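The Case for Washing Your Sweaters by Hand

By the Clindden Home Desk | November
Last updated: 7:40 a.m.
300 shares | 14 comments

I love washing sweaters by hand, and I would like more people to try it. I came to it late, after years of stuffing good wool into the machine on a cycle called "delicates" and hoping for the best. My gray Mussa cardigan went in fitting me and came out fitting a toddler. That was the end of that!

Hand washing has a reputation as a chore for people with too much time. Mine takes one podcast. I use cool water, a small squirt of wool soap, a gentle press up and down, then a ten-minute soak while I make coffee. Rinse, roll in a towel, lay flat. I don't wring, I don't scrub, and I have stopped being afraid of cashmere. 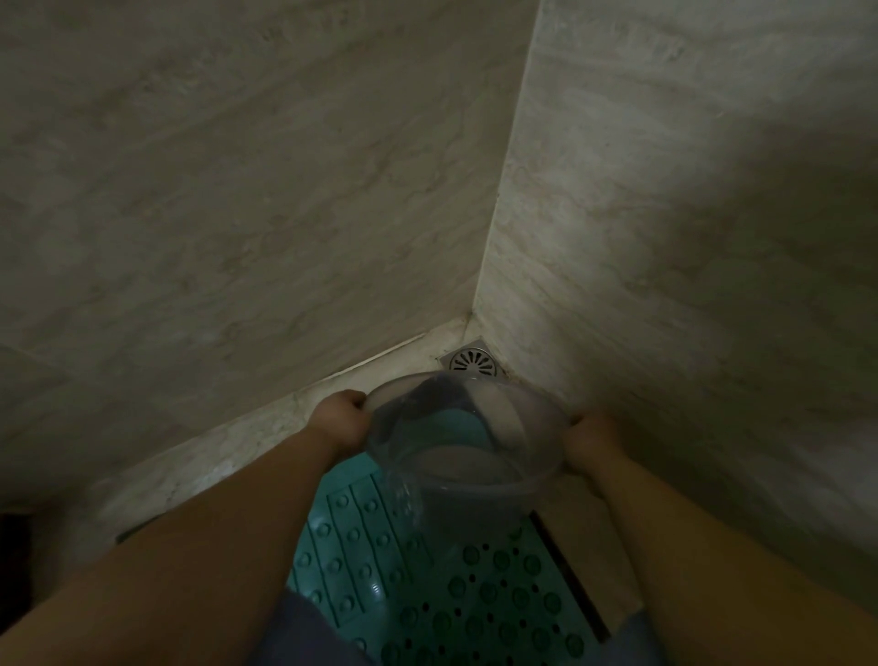
One reader wrote in to say that wool hardly needs washing in the first place, and that a night on a hanger by an open window does more for a sweater than any soap. She has a pullover she washes once a winter, and she thinks the rest of us are wearing our clothes out by cleaning them.

I think she's mostly right, and I've started airing mine too. But there is a point (soup, usually) where fresh air won't do it, and then I want to know how to handle the thing properly.

What I like best is how much you find out about your clothes. You feel the thin spot at the elbow before it turns into a hole. You notice that one side seam is pulling. Last winter I caught a loose cuff on my green Kalley crewneck with my hands in the suds, and I had it mended that same evening – badly, in the wrong green, and I still wear it all the time. 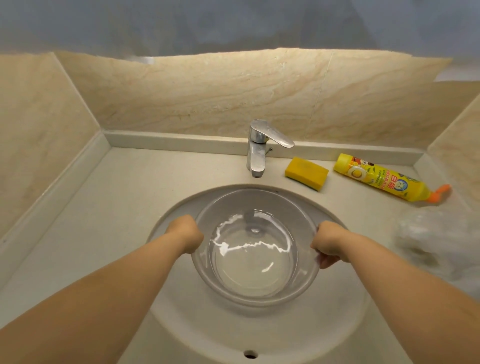

Delicate things need less water than you'd think. Wool gloves, a silk scarf, a pair of thin socks: they want to be covered and no more. I used to fill the whole tub for one scarf and then chase it around like a fish. A clear glass bowl set down in the bathroom sink, with a shallow pool in the bottom, is the sort of scale I mean for a pair of gloves. Go bigger for a sweater, of course, or the soap never rinses out.

The other thing I'd push for is color. Wash reds alone the first few times, and use a basin pale enough to let you see what the dye is up to. The wool shop on Plenovgate sells a lovely deep red yarn that bled through three rinses on me before it settled down.

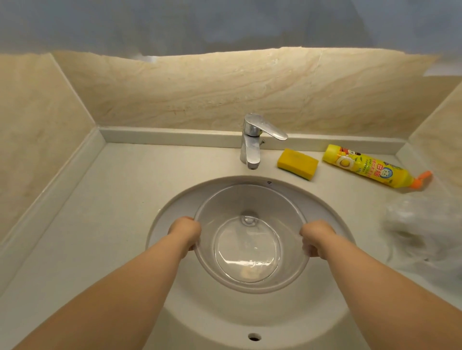 After that it behaved beautifully, and the hat I made from it has been through the wash every month since without a hint of pink. Patience with the first few rinses is most of the job. Drying is the rest, and I won't budge on drying flat. A wet sweater on a hanger grows sleeves like a gorilla's.

So pick one thing this weekend, something you like but wouldn't cry over, and give it ten minutes in cool water. I'd start with a scarf.

14 comments | Share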